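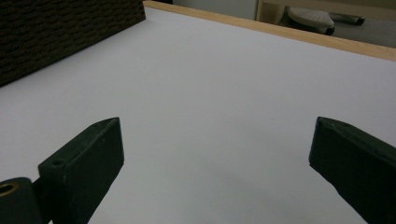

Skata gripper refit finished at Lultano

The workshop at Lultano has completed the refit of its Skata gripper, and the tool went back into use on 29 September 2019. The work covered the two fingers, the pivots behind them and the wiring to the opening sensor.

Ritu Singhal, who looks after the small tools at Lultano, said the gripper had been closing unevenly for several weeks. One finger reached the middle before the other and pushed light parts sideways before they were held. The fault was first put down to the fingers themselves, but both were measured and found to be within limits. The play was in the pivots.

"You could feel it by hand if you held the body and pressed on the tip," Singhal said. "With the cover on you would never see it."

The log shows 1163 open and close cycles between the last full check in May and the day the tool was taken out of service. The pivot bushings were replaced as a set, 4 in all, and the new ones were supplied by Goel. The old grease was cleaned out and the pins were wiped and refitted with a thin film of oil. Singhal said too much grease had been used last time and it had picked up dust.

The fingers were kept. Scuffs and worn edges do not affect the grip, and a new pair would have meant setting the tool up again from the beginning. The fixing screws were replaced and tightened in two stages, with the fingers held against a square between the first and second.

Setting the opening took longer than the mechanical work. The sensor reads in counts, and the workshop now uses 172 for fully closed and 716 for fully open. The previous values had been written on a label inside the cover and no longer matched the tool. The label has been removed and the new figures are kept in the log with the date of the check.

After the refit the gripper was opened and closed by hand over a clear stretch of bench, then run through a set of test parts from the Gomitham line. Singhal said both fingers now meet in the middle and the thin parts stay where they are put.

A second gripper of the same type is next on the bench. It has done less work, but its bushings will be changed too so that both tools have the same parts. Staff who need a gripper while that work is under way should book the refitted one through the workshop.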